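생수통 꼭지에서 물이 찔끔찔끔 나오는 문제, 처리 기록
읽는 시간 4분

접수번호 1109 / 분류: 탕비 비품 / 상태: 종료

휴게 공간 담당이 된 지 얼마 안 됐는데 첫 티켓이 물이네요. 접수 내용은 딱 한 줄, "물이 너무 천천히 나와요. 컵 하나 채우다가 회의 늦었습니다." 저도 마셔 보러 갔다가 그대로 눌러앉아서 이것저것 만져 봤어요. 나중에 같은 일 겪는 분 보시라고 순서대로 적어 둡니다! 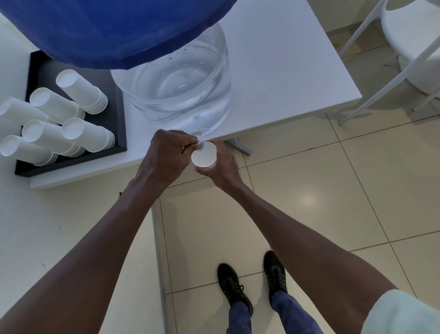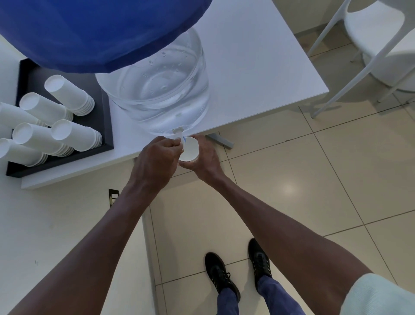
흰 테이블 위 물통, 흰색 꼭지, 종이컵.

먼저 의심한 건 꼭지였어요. 안에 물때가 꼈나 싶어서 물통을 비우고 꼭지를 풀어 봤는데, 고무 패킹도 멀쩡하고 구멍도 깨끗하더라고요. 미지근한 물에 구연산 조금 풀어서 담가 뒀다가 헹궈서 다시 끼웠습니다. 결과는 변화 없음... 처음엔 콸콸 나오다가 조금 지나면 또 찔끔찔끔. 여기서 좀 허무했어요.

그런데 "처음엔 잘 나온다"는 게 계속 걸리는 거예요. 꼭지가 막힌 거면 처음부터 안 나와야 하잖아요? 그래서 Zokenel에 전화해서 물어봤습니다(물통을 거기서 샀어요). 상담하시는 분이 바로 뚜껑 얘기를 하시더라고요. 위쪽 뚜껑을 너무 꽉 잠그면 공기가 못 들어가서 물도 못 나온다고요. 아, 빨대 위를 손가락으로 막은 거랑 똑같은 거구나!

바로 가서 커버를 걷고 뚜껑을 봤더니 진짜 있는 힘껏 잠겨 있었어요. 반 바퀴 풀어 주고 꼭지를 눌렀더니 꾸르륵 소리가 나면서 시원하게 나옵니다. 혹시 우연인가 싶어 다시 꽉 잠가 봤더니 또 느려지고, 풀면 또 잘 나오고. 같은 실험을 2번 더 했는데 매번 똑같았어요. 원인은 이걸로 확정했습니다.

뚜껑을 살짝 풀어 놓으면 먼지가 걱정되는데, 그건 커버를 꼭 씌워 두는 걸로 하기로 했어요. 다만 커버가 뚜껑 위에서 너무 팽팽하게 당겨지지 않게, 조금 헐렁하게 올려 주세요.

하는 김에 종이컵 얘기도요. 예전 티켓 757번에 "컵이 두세 개씩 붙어 나온다"는 게 아직 열려 있길래 같이 봤습니다. 컵을 트레이에 너무 세게 밀어 넣으면 서로 꽉 끼는 것 같아요. 채울 때 힘 빼고 눕혀 주시면 훨씬 낫습니다. Jovex에 주문한 컵은 다음 주에 들어와요. 110개 묶음이고, 트레이에 다 안 들어가면 남는 건 수납장 아래 칸에 넣어 주세요.

추가 메모. Plumutstead 층에서도 같은 증상이 있다고 연락이 왔길래 뚜껑부터 풀어 보시라고 했더니 10초 만에 "됩니다"라고 답이 왔어요. 꼭지 담가 놓고 기다린 제 오후가 조금 아깝네요 ㅠㅠ

혹시 뚜껑을 풀었는데도 느리면 그때 꼭지 청소를 해 보시고, 그래도 안 되면 이 티켓 다시 열어 주세요. 꼭지에서 손을 뗐는데 물이 똑똑 떨어지는 건 다른 문제니까 새로 접수해 주시고요. 예비 패킹은 Rawashdeh 회의실 서랍 두 번째 칸, 지퍼백에 넣어 뒀습니다.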